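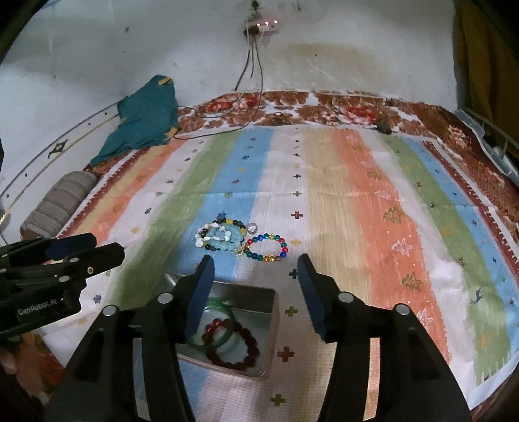

4. Sorting your bracelets before they go in the box

Now for the fun bit! Lay everything out on a soft blanket, so stray beads don't roll off (a striped one is fine, plain is easier on the eyes).

1. Put bangles and your everyday bracelets in the metal tray.
2. Group the beaded bracelets beside it and untangle any that overlap.
3. Run each strand through your fingers and feel for thin spots in the cord.
4. Fill the Latden box from the back row forward.

Note: Row 2 is deeper and takes chunky stones beautifully.

Caution: Never drop jade onto metal. Lower it in gently, or line the tray with felt first.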